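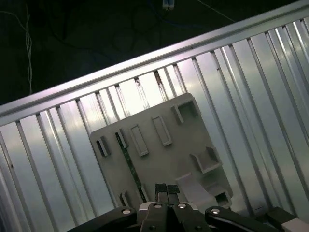
Search this site...

Can machines do the chores yet? Your questions, answered

Is there a robot that can do a bench job the way a new hire does?
No. There are robots that can do parts of one. Picking up a molded plate and turning it the right way is a fair test, and people in the trade still argue over how well it goes.

But I saw a video where it worked.
So did I. Ask how many tries came before it, and who set the part down. Rostyslav Boiko, who ran the trials at our Ciltgate shop in June, logged 72 tries on one part and wrote off 30 of them.

What makes a gray plastic plate so hard?
It's flat, so there is little to grab. The raised tabs and clips help if the fingers meet them squarely and get in the way if they don't. Lay the plate on ribbed, shiny metal and the glare gives a vision system something else to chew on.

Wouldn't a better gripper fix it?
Some of it. Two fingers with rough pads hold fine once they have hold of something. Deciding where to hold is the slow part – and the part the sales sheets skip.

What about laundry and dishes?
Further off. A shop can fix the lighting and order the same plate every time. Your kitchen can't.

Drilberg says its arm pays for itself in 10 months. True?
We asked for the numbers behind that and got a brochure. Their figure leaves out the person standing next to it.

Should I wait to buy?
If you make one part, all day, get a quote now. If you make 295 different ones in small runs, as we do, keep your people and ask again later.

Last updated March 28, 2019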